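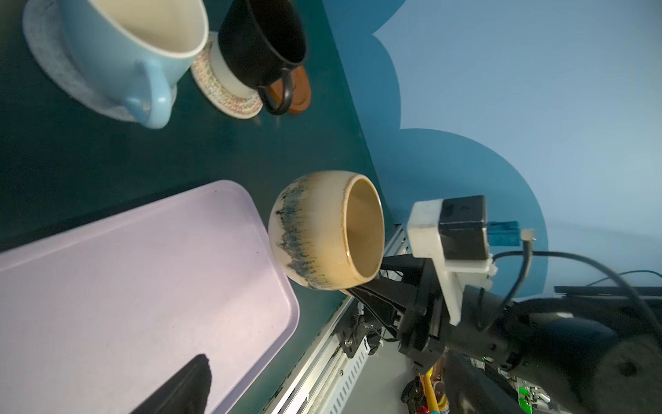 Roy Student Manipulation Project
Progress report to the Grostine fund, period ending April
Submitted by Hülya Gündoğdu, project supervisor

1. Status
Work package 2 (tableware handling) is in progress. Work package 1 (arm assembly and calibration) is closed. The class now works in 3 teams, one per shift at the bench.

2. Hardware
The printed bracket on the gripper was redesigned after the first version flexed under load. Cable routing remains provisional. The long loop snags at full wrist rotation, and a strain relief is on order from Sistden.

3. Data
The students have recorded 3,652 grasp attempts with bowls and mugs. The target in the grant agreement was 1,000 by this date. Attempts with incomplete joint logs are stored separately and do not count toward the total.

4. Results
Rim grasps on bowls are more repeatable than grasps on mug handles. Most handle failures occur when the handle points away from the arm. Glazed surfaces slip at low grip force, so the minimum force setting was raised.

5. Deviations
The Cikine club match was moved to the next period at the organizer's request. No change to the budget is requested.

6. Next period
Replace the finger pads, repeat the handle tests with the new settings, and start placing items on trays. Team logs will be sent with the next report.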